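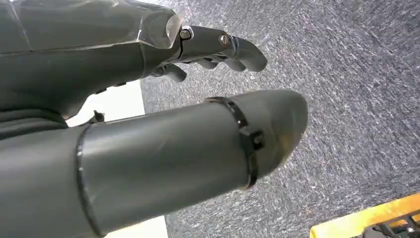 COMMUNIQUÉ DE PRESSE - mai

Zatetti ouvre au public ses ateliers de démonstration de gestes pour mains robotisées

C'est avec un réel plaisir, et un peu de trac aussi, que toute l'équipe de Zatetti annonce l'ouverture de ses ateliers Skilamness, consacrés à l'apprentissage par démonstration. Le principe tient en peu de mots : une personne montre un geste à la machine, soit en guidant directement la main robotisée, soit en la pilotant à distance, et chaque essai est conservé avec les images des caméras et les positions des doigts. Ces enregistrements servent ensuite à entraîner le robot, sans que la personne ait eu à écrire une seule ligne de code.

Depuis le lancement du projet, 159 participants se sont prêtés à l'exercice, pour un total de 1 162 démonstrations retenues. On y croise des retraités curieux, des étudiants en mécanique, des employés de l'hôtellerie et de la logistique, et bon nombre de parents venus « juste pour regarder » - et repartis bien plus tard que prévu ! 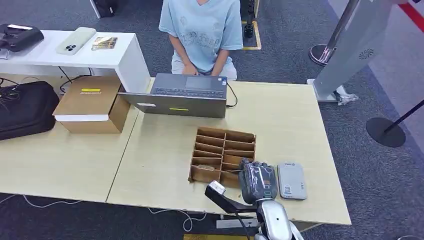
Une table de démonstration Skilamness, avec le casier en carton à compartiments et la main robotisée.

Les gestes proposés sont volontairement modestes. Il s'agit de saisir un objet plat, de le présenter, de le ranger dans une case étroite. Toute personne qui a déjà tenté de ramasser une carte posée sur une table avec des gants d'hiver comprendra sans peine la difficulté : le pouce doit arriver au bon endroit, les autres doigts doivent suivre, et la moindre hésitation de l'opérateur se retrouve dans l'enregistrement. Nous tenons d'ailleurs à garder une partie de ces hésitations, car une démonstration un peu maladroite mais bien rattrapée apprend beaucoup à la machine.

« Au début, je demandais aux gens d'aller lentement, et c'était une erreur, raconte Nabila Sutanto, responsable des ateliers. Quand on ralentit trop, on ne fait plus le même geste. Maintenant je leur demande de penser à la façon dont ils rangeraient leurs propres affaires, chez eux, et les trajectoires sont beaucoup plus belles. »

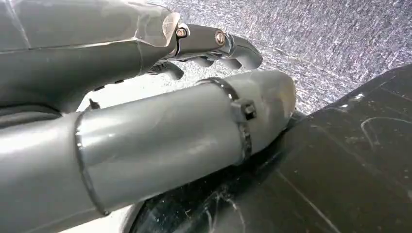 Chaque séance accueille neuf personnes au plus, réparties en trois groupes. La première partie est consacrée à la prise en main des commandes, avec un temps d'essai libre auquel nous sommes très attachés. Viennent ensuite les démonstrations proprement dites, puis un moment d'échange où l'on revoit ensemble les essais à l'écran, y compris ceux que l'on préférerait oublier. Le logiciel d'enregistrement a été mis au point avec la société Loltenitz, que nous remercions chaleureusement pour sa patience, et les séances sont soutenues par la fondation Nguyen, fidèle à nos côtés depuis le premier prototype.

Les inscriptions sont ouvertes dès maintenant sur le site de Zatetti. La participation est gratuite et ne demande aucune connaissance technique. Les établissements scolaires et les entreprises qui souhaitent réserver une séance entière peuvent écrire au service de presse, qui transmettra.

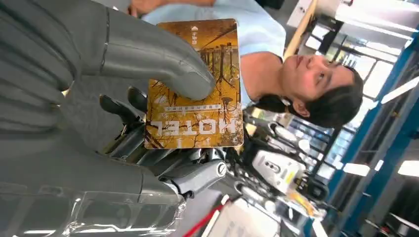
Rhonda Li

Service de presse, Zatetti

Les journalistes désireux d'assister à une séance, ou mieux encore de prendre les commandes eux-mêmes, sont les bienvenus chaque matin à partir de 9 heures, sur simple demande. Des entretiens avec Nabila Sutanto peuvent être organisés sur place ou par téléphone.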